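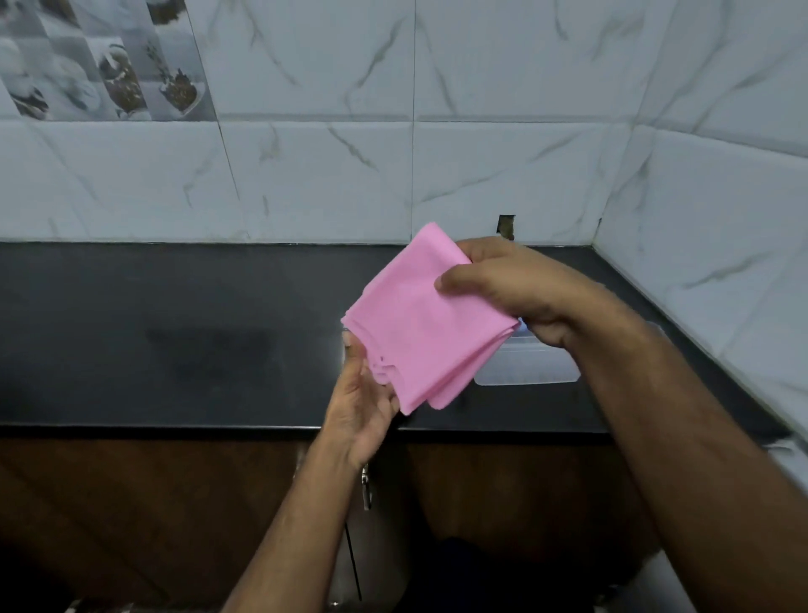
Les lavettes réutilisables réduisent-elles vraiment les déchets de cuisine ?
Rapport de projet, module Consommation et environnement
Branwen Mathias

1. Point de départ

Le sujet proposé en cours était « Démontrer l'intérêt des textiles réutilisables à la cuisine ». Je l'ai reformulé en question, car le verbe « démontrer » supposait la réponse connue. Les guides destinés aux ménages répètent tous la même chose : on abandonne l'essuie-tout, on achète un lot de lavettes et la poubelle maigrit. Je n'en ai trouvé aucun qui dise combien de lavages il faut compter, ni à quelle température, ni ce que devient la lavette ensuite.

Le travail s'est déroulé de janvier à mars dans la résidence étudiante Nolgate, où chaque étage partage une cuisine. Deux étages ont participé. Le premier a gardé ses habitudes, le second a reçu des lavettes de la marque Skarkumow et l'essuie-tout a été retiré du placard.

2. Méthode

Chaque utilisation était notée sur une feuille accrochée à l'intérieur de la porte du placard : une croix par feuille d'essuie-tout, une croix par lavette sortie propre. Les lavettes partaient en machine avec le linge ordinaire des résidents. J'avais demandé 60 °C. Je sais que la consigne n'a pas toujours été suivie, puisque plusieurs personnes m'ont dit laver tout à 30.

Les croix dépendent de la bonne volonté de chacun. Un soir de vaisselle à plusieurs, on oublie. Je considère donc les totaux comme des minimums, pour les deux étages, sans pouvoir dire lequel a le plus oublié.

3. Résultats

L'étage témoin a noté 801 feuilles d'essuie-tout sur la période. L'étage équipé a noté 372 sorties de lavettes. Présentés ainsi, les chiffres paraissent favorables, et c'est à peu près la comparaison que fait la fiche du fabricant, qui annonce « jusqu'à 1 000 feuilles économisées ». Mais on compare des objets différents. Une lavette sert plusieurs fois avant d'aller au sale, une feuille une seule fois, et le poids de l'une n'a rien à voir avec celui de l'autre.

Autre difficulté : l'essuie-tout retiré du placard est revenu par les chambres. J'ai retrouvé des rouleaux personnels à l'étage équipé dès la deuxième semaine. Les feuilles de ces rouleaux n'ont été notées nulle part.

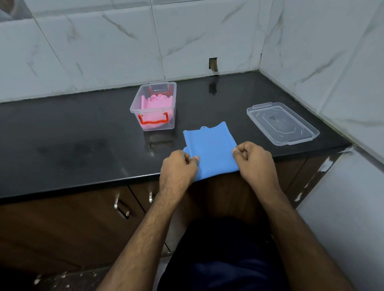
4. Ce que disent les résidents

J'ai fait passer un questionnaire court dans toute la résidence et reçu 152 réponses. La majorité se déclare « prête à changer ». Je me méfie de cette question, que j'ai moi-même mal rédigée : qui répondrait non ? Les remarques libres sont plus utiles. L'odeur revient souvent, la lavette humide oubliée au fond de l'évier aussi. Une personne écrit : « Je veux bien laver la mienne, pas celle des autres. » À mon avis, cette phrase explique mieux les résultats que la qualité du tissu.

5. Discussion

Le bilan dépend surtout du lavage. Si les lavettes complètent une machine qui aurait tourné de toute façon, leur coût en eau et en électricité est faible. Si on lance un cycle pour elles, l'avantage devient douteux. La méthode Prosser, vue en cours, répartit la consommation du cycle selon la masse de linge. Je l'ai appliquée à un seul chargement, faute de balance disponible plus longtemps, et je ne tire rien de ce calcul isolé.

L'outil en ligne Grerkia donne un résultat nettement positif pour notre cas. Il suppose toutefois une durée de vie de plusieurs années, alors que certaines de nos lavettes s'effilochaient déjà en mars. L'hypothèse n'est pas modifiable par l'utilisateur.

6. Limites et suite

Deux étages, c'est peu, et leurs habitants ne cuisinent pas de la même manière. Il aurait fallu inverser les groupes à mi-parcours. Je n'ai pas pesé les poubelles, ce qui était pourtant la mesure la plus directe ; je l'avais prévue, puis abandonnée parce que les sacs étaient descendus à des heures variables.

Avec les données dont je dispose, je ne peux pas affirmer que les lavettes ont réduit les déchets de l'étage. Pour un prochain groupe, je conseille de peser les sacs avant toute autre chose et d'attribuer à chaque résident ses propres lavettes, marquées à son nom.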